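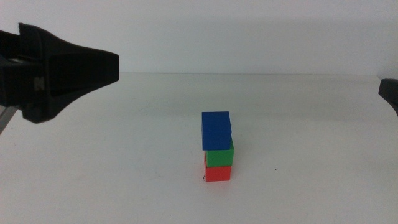

Gosness 80 Folding Work Table

Item no. 699
Sold by Zistier Home & Workshop

The Gosness 80 is a mid-size table for sewing, crafts, model building or a spare desk. It stands 75 cm high, the same as most dining tables, so a regular chair fits under it.

The legs fold flat against the underside and lock with a spring catch on each side. Press both catches before folding. One adult can carry the table, but two make it easier on stairs.

Width: 80 cm
Height: 75 cm
Assembly: none
Warranty: 2 years

Care
Wipe with a damp cloth and mild soap. Do not use scouring pads or bleach. Put a mat under hot pans and soldering irons - heat marks are not covered by the warranty.

Goes with
Mutiso clamp lamp
Rillico stacking drawers, two sizes

Shipping
Ships flat in one carton. Orders placed before noon leave the warehouse the same day. Returns are accepted in the original carton. Replacement feet and catches are sold separately.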